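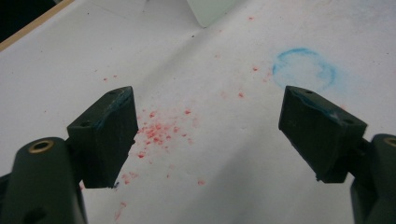
**Abbildung 2:** Papierweiß als Bildgrund. Weitere Angaben zur Benennung von Weißtönen im Text.

## 4.2 Die Benennung des Weißen: Befunde aus den Sortenbüchern

Weißes Papier hat in der Verwaltungsgeschichte einen schlechten Stand. Man untersucht, was darauf steht, wer es unterschrieben hat und in welchem Ordner es verschwunden ist. Die Farbe des Untergrunds gilt als gegeben, etwa so wie die Schwerkraft, und wird in Editionen allenfalls erwähnt, wenn sie abhandengekommen ist: vergilbt, stockfleckig, angesengt. Eine Fläche wie in Abbildung 2 würde in den meisten Findbüchern schlicht als »weiß« geführt. Die Beschaffungsstelle der Stadtverwaltung Zisadmont hätte damit nicht viel anfangen können. Sie verlangte eine genauere Auskunft und bekam im Lauf der Jahre deutlich mehr davon, als ihr lieb sein konnte.

Die folgenden Überlegungen stützen sich auf die Sortenbücher der Papiermühle Harasym und auf die Gegenüberlieferung in Zisadmont, also auf Bestellscheine, Rückfragen und jene Beschwerdebriefe, in denen sich ein Verwaltungsapparat von seiner lebhaftesten Seite zeigt. In den Sortenbüchern sind 26 Bezeichnungen für weißes Schreibpapier verzeichnet. Gebrochene Töne wie Chamois oder Elfenbein sind darin nicht enthalten; sie wurden in einem eigenen Band geführt, offenbar aus Gründen der Reinlichkeit.

### 4.2.1 Gruppen und Grenzfälle

Ein Teil der Bezeichnungen ist beschreibend im engeren Sinn: Hochweiß, Reinweiß, Naturweiß, Mattweiß. Man darf annehmen, dass Hochweiß heller war als Naturweiß, auch wenn die Bücher das an keiner Stelle aussprechen. Schon zwischen Hochweiß und Reinweiß wird es mühsam. Beide Sorten hatten dasselbe Flächengewicht, denselben Preis und vermutlich denselben Bottich. Ein Randvermerk des Sortenführers lautet: »Reinweiß, wenn nach Reinweiß gefragt wird.« Als Definition ist das schwer zu übertreffen.

Andere Namen verweisen auf den Verwendungszweck. Kanzleiweiß und Kontorweiß sind die bekanntesten, dazu tritt ein Zeugnisweiß, das ausschließlich im August bestellt wurde. Hier verschiebt sich der Begriff unmerklich vom Aussehen zur Würde des Schriftstücks. Wer auf Kontorweiß schrieb, rechnete; wer auf Kanzleiweiß schrieb, ließ rechnen. Ob ein Empfänger den Unterschied je bemerkt hat, geht aus den Akten nicht hervor. Bemerkt wurde dagegen zuverlässig, wenn eine nachgeordnete Stelle das Papier der vorgesetzten benutzte, und zwar von der vorgesetzten.

Schließlich gibt es die Namen, die sich jeder Deutung entziehen. Die Hausmarke Nilia erscheint in zwei Ausführungen, Nilia I und Nilia II, ohne dass ein Merkmal genannt würde, das sie trennt. Die Zisadmonter Verwaltung bestellte über einen längeren Zeitraum nur Nilia II. Auf die Frage der Mühle, ob man ersatzweise auch Nilia I liefern könne, kam die Antwort, ein Wechsel der Qualität sei derzeit nicht erwünscht. Es ist die kürzeste Mitteilung im gesamten Bestand und vielleicht die einzige, die von drei Stellen gegengezeichnet wurde.

### 4.2.2 Der Streit um die Lieferung Virka

Wie wenig die Bezeichnungen miteinander verrechenbar waren, zeigt sich, sobald ein zweiter Anbieter auftritt. Das Handelshaus Virka hatte der Stadt 1.000 Bogen »Amtsweiß« angeboten, eine Sorte, die in den Büchern der Mühle Harasym nicht vorkommt. Die Beschaffungsstelle nahm an, es handle sich um Kanzleiweiß unter anderem Namen. Das Handelshaus nahm an, die Beschaffungsstelle wisse, was sie bestelle. Beide Annahmen hielten bis zur Lieferung.

Der nachfolgende Briefwechsel ist lehrreich, vor allem in dem, was er vermeidet. Weder die Stadt noch der Lieferant beschreibt das Papier. Die Stadt hält fest, die Ware sei »dem Amte nicht angemessen«; das Handelshaus erwidert, der Name der Sorte beweise das Gegenteil. Ein Muster lag der Beschwerde bei, ist aber in der Akte nur noch als rostiger Abdruck einer Büroklammer nachzuweisen. Die Klammer selbst ist erhalten und trägt eine eigene Signatur.

Erledigt wurde die Sache schließlich durch Umbenennung. Ein Vermerk bestimmt, das gelieferte Papier sei »bis zum Verbrauch als Konzeptweiß zu führen«. Konzeptpapier unterlag keiner Vorschrift über das Aussehen, und so war die Lieferung ab dem Datum des Vermerks einwandfrei. Beschrieben wurde darauf übrigens alles, Ratsbeschlüsse eingeschlossen. Sie sind heute besser lesbar als manches Stück auf Kanzleiweiß – ein Umstand, den man der Beschaffungsstelle gern noch mitgeteilt hätte.

### 4.2.3 Was eine Bezeichnung leistet

Es läge nahe, die Fülle der Namen als Verkaufskunst abzutun. Dagegen spricht, dass die Käufer an ihr mitgearbeitet haben. Mehrere Bezeichnungen stammen nachweislich aus Bestellungen und wurden von der Mühle erst nachträglich übernommen. So entstand das »Weiß wie zuletzt«, das zunächst auf einem Zisadmonter Bestellschein steht, dann im Lieferbuch und zuletzt, mit Preis und Gewicht, als reguläre Sorte. Was »zuletzt« gemeint war, änderte sich naturgemäß mit jeder Lieferung. Reklamationen zu dieser Sorte sind nicht überliefert.

Für die Auswertung folgt daraus eine gewisse Bescheidenheit. Die Namen lassen sich nicht in eine Skala bringen, an deren einem Ende das hellste und an deren anderem das trübste Papier läge. Sie ordnen Beziehungen: zwischen Mühle und Amt, zwischen Amt und Amt, gelegentlich zwischen einem Amt und seiner eigenen Vorschrift. Messungen an den erhaltenen Bogen könnten zwar heutige Helligkeitswerte liefern, doch die Bogen haben seither in Kellern, auf Dachböden und im Fall des Steueramts in einem ehemaligen Räucherraum gelegen. Ihre Tönung sagt inzwischen mehr über die Lagerung als über die Herstellung.

Auch Abbildungen helfen nur bedingt. Dass das Papier in Abbildung 2 weiß ist, wird man ohne Widerspruch behaupten dürfen. Ob es Hochweiß, Reinweiß oder Weiß wie zuletzt wäre, hätte in Zisadmont der Lieferschein entschieden, und bei Abweichungen der Vermerk auf dem Lieferschein. Die Druckerei, die einen früheren Teil dieser Untersuchung gesetzt hat, fragte im Übrigen an, welches Weiß für den Umschlag gewünscht sei. Wir haben um Muster gebeten und konnten sie nicht unterscheiden. Bestellt wurde das zweite von links.

### 4.2.4 Zur Überlieferungslage

Die Sortenbücher sind für den behandelten Zeitraum vollständig, mit Ausnahme des Registers, das der Buchbinder verkehrt herum eingeheftet hat und das deshalb lange als verloren galt. Die Zisadmonter Bestellscheine wurden nach Eingang abgelegt, später nach Sorten umgeordnet und noch später, nach einem Wasserschaden, in der Reihenfolge ihrer Trocknung. Diese letzte Ordnung ist im Findbuch als die maßgebliche ausgewiesen. Zitiert wird im Folgenden nach ihr, wobei die Signaturen der beiden älteren Ordnungen in Klammern stehen, soweit sie noch zu entziffern waren.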